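How to Tame Cables in a Shared White Room
Posted 12/05/2021 | Filed under Workrooms

A white workroom is a lovely idea until the first cable shows up. Then it becomes a gallery, and the cable is the exhibit. I have rearranged ours more often than I care to admit, and what follows is the version I've stopped apologizing for.

You'll need:
Hook-and-loop ties, the reusable kind
Flat cord cover for the floor
A pencil, a damp cloth and low expectations

Step 1. Walk the floor
Start at the doorway and go slowly, looking down. Thin white cables are the worst offenders on brown wood floors, especially the ones that cut across the boards on a diagonal, as if someone had planned a shortcut. Mark each crossing in pencil. Decide which ones can run along the wall and which ones are stuck out in the open.

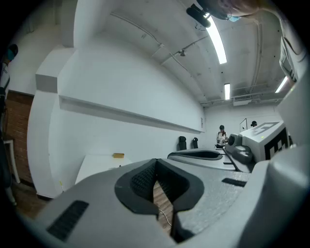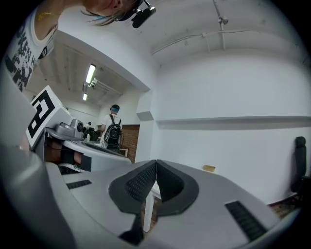 Step 2. Clear the long surfaces
Ledges and long desks attract everything. Take it all off, wipe, and put back only what gets used in April as well as in December. Small bottles go to the back, where elbows don't.

Step 3. Reroute
Run each cable along the baseboard and tie it every couple of feet. I used Lendano ties, which came in a bag of 334. I have 323 left, so you may want the smaller bag.

Step 4. Cover what's left
Cut the cord cover to length and press it down along the boards. Ours is from Kassa. Measure before cutting. I now own a very nice piece of cord cover that fits nothing.

Step 5. Label both ends
Future you will not remember which plug is which. Present you doesn't either.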